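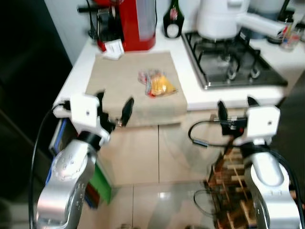
Stuvbridge to Open Shared Kitchens for Night-Shift Workers at Salska Rail Yard

Salska, June – Stuvbridge, the property company that manages the Salska rail yard buildings, will open two shared kitchens for night-shift workers at the end of June. The kitchens will be free to use for anyone with a yard pass, including contract cleaners, freight handlers and drivers on layover.

The rail yard and the warehouses next to it employ 672 people. Of those, 225 work between 10 p.m. and 6 a.m., when the Salska canteen is closed and the nearest open store is a gas station on the far side of the river bridge. Until now, night staff have relied on vending machines in the ticket hall or eaten in their cars.

"The day canteen is good, but it shuts at seven," said Kanchan Kushwaha, site manager for Stuvbridge. "People on nights asked us for a place to sit down, heat up a meal and make a hot drink. We had the rooms. It was a matter of getting water and power into them."

The larger kitchen is on the ground floor of the former parcel office, next to Gate 3. It has seating, microwaves, two sinks, a full-size refrigerator and a counter for making hot drinks. The smaller one is on the second floor of the signal workshop and is meant mainly for maintenance crews, who often have only 20 minutes between jobs. Both will be open from 9 p.m. to 7 a.m.

Coffee, tea, milk and a basic range of snacks will be supplied by Pillai, a family-owned grocery wholesaler in Salska. Coffee, tea and milk will be free. Snacks will be sold at cost from an open shelf, with payment by card reader or by coin box.

"We already drop off at the day canteen, so adding the kitchens to the same run was simple," said Darragh Gallagher, delivery manager at Pillai. "We'll look at what gets eaten in the first month and change the order from there. I expect we'll be sending more soup."

The design work was done by Prinisitz, an architecture office that has worked on several older rail buildings in the region. The parcel office dates from the years when mail moved through Salska by train, and its sorting hatches have been kept along the north wall. The old floor had to be taken up to run drains to the sinks – a job that added three weeks to the schedule.

Lighting was a particular request from staff. Both rooms have dimmable lamps at the tables and brighter light over the counters, so that people on a break can rest their eyes without making the kitchen hard to use. A quiet corner in the parcel office has four armchairs and no overhead light at all.

"I've worked nights here for a long time and I have eaten a lot of sandwiches standing up," said Stellan Westerberg, a shunting supervisor who took part in the planning meetings. "What I wanted was a table and a window. We got both, and the window faces the tracks, so I can see if my train is early."

The kitchens will be cleaned twice each night by the existing building crew, at 1 a.m. and again after closing. Users are asked to wash their own dishes and to label food left in the refrigerator with a name and the day it was brought in. Unlabeled food will be removed at the end of the week.

Stuvbridge has also set aside 3,000 euros for replacement equipment during the first year. Staff can report broken items on a paper form in each kitchen or by calling the site office.

Oľga Hrubý, who represents night workers on the yard's staff council, said the council would collect comments through the summer and pass them on in the fall. "Opening hours are the main question," she said. "Some of the weekend crews finish at eight in the morning, and they would like to be able to stay for breakfast. We have asked for that to be looked at."

Access to both kitchens is by yard pass at the door. Contractors without a permanent pass can ask for a temporary one at the Gate 3 security desk, which is open all night. Bicycles may not be brought inside, but there are racks under the canopy on the east side of the parcel office.

About Stuvbridge

Stuvbridge manages rail, warehouse and workshop buildings for industrial tenants. Its head office is in Salska.

Media contact

Cillian Tierney, Press Office, Stuvbridge
Visits to the parcel office kitchen can be arranged through the press office. Visitors to the yard must wear closed shoes and a reflective vest; vests are available at Gate 3.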